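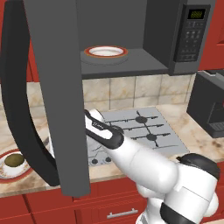

Workshop Tips / Device Carts and Charging

Setting up a shared charging cart

A cart that charges slowly or trips a breaker is usually loaded wrong. Check these points before the first overnight charge.

Add up the adapters. Read the output wattage on each one, multiply by the number of slots, and compare the total with the rating plate on the cart. Thirty adapters at 60 W come to 1,800 W, too much for a continuous load on a standard 15 A circuit. Use a cart with staggered charging, or split the load across two circuits.

Route cables from the back. Leave 6 inches of slack at each slot and secure the rest with hook-and-loop ties. Zip ties pinch the jacket and have to be cut off whenever an adapter is replaced.

Label both ends. Put the slot number on the adapter and again next to the plug. On the Trestow cart, the labels go on the divider — the shelf lip gets rubbed by the door.

Leave the vents clear. Paper stacked on top of the cart blocks the exhaust on most models.

Set the timer. The Onura timer holds its schedule through a power cut, but the clock has to be reset by hand. Check it again after the clocks change.

Inspect plugs every May. Replace any adapter with a bent prong or discolored casing.

Bereket Abera
Updated 5 March 2020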